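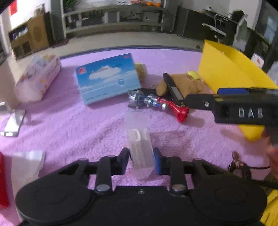

# Toys all over the carpet: your questions

I'm Graziella Marino and I write about tidying family rooms, mostly by doing it badly first. These are the things people ask me most. Last updated 2025-04-27.

**Where do you start when the whole carpet is covered?**

With the biggest thing! Teddy bears take up loads of space and they're easy to pick up, so you get a nice bit of floor back straight away. After that I do boxes, then whatever's left.

**One big bin or lots of little ones?**

Both (sorry). I like a yellow plastic bin for soft toys and anything chunky, because even a four-year-old can find it. Little bits go in clear boxes with the name written on the bottom. I tried lids for a while and the children simply stopped putting things away.

**Do clear boxes look messy?**

A bit, yes. I still prefer them to tipping out three baskets to find one toy robot.

**What about tissues, phones and other grown-up stuff?**

They end up on the floor in my house too. I keep a shallow tray on the shelf and everything that isn't a toy goes there, chargers included. I empty it when it gets silly.

**How do I get fluff and crumbs out of a fluffy carpet?**

Pick up first, then hoover slowly with the brush bar off if your machine lets you. Long pile loves to wrap itself round a brush! For hair I use a rubber glove and drag it towards me. My lilac-pink one sheds like mad, so I do it twice a week.

**How long should a tidy take?**

I set a timer for 19 minutes. If we're not done, we stop anyway and have a biscuit.

**Do you ever get rid of things?**

Every October, before the birthdays start. Last time we passed on 60 toys, and I only sneaked one plush back out of the bag.

**Can I send you a question?**

Please do, there's a form on the contact page. I read them all, though I'm slow in the school holidays.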